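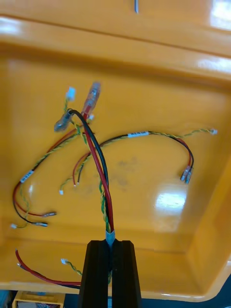 ## 6. Fitting the loom to the Brito bilge pump

The Clolletti sales sheet says this takes 13 minutes. Allow an afternoon, and don't believe anyone at the Tristville boatyard who tells you otherwise.

**Caution:** disconnect the battery first. The switch on the panel is labelled "isolator" — I wouldn't trust it.

1. Lay the loom out flat and find the fuse holder.
2. Run the red wire to the fused side of the panel and the black to the return.
3. Clip the loom to the hull every 249 mm. The clips supplied are poor; buy better.
4. Push each plug home until it clicks, then tug it. 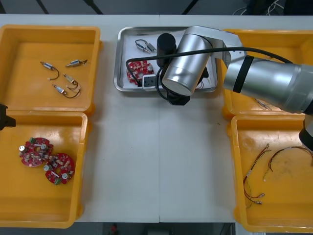
Spare motors are sold as "sealed for life", a claim I have yet to see tested in salt water. Check each one before it goes aboard, and keep the small parts sorted while you work. Separate bins, like the yellow ones, do the job better than the Raledell pouch in the kit. Look along each motor's black lead for nicks.

5. Refit the cover with all 6 screws.
6. Reconnect the battery and lift the float by hand.

**Note:** the "self-test" light only shows that the light works. Pour in a bucket of water and watch the outlet.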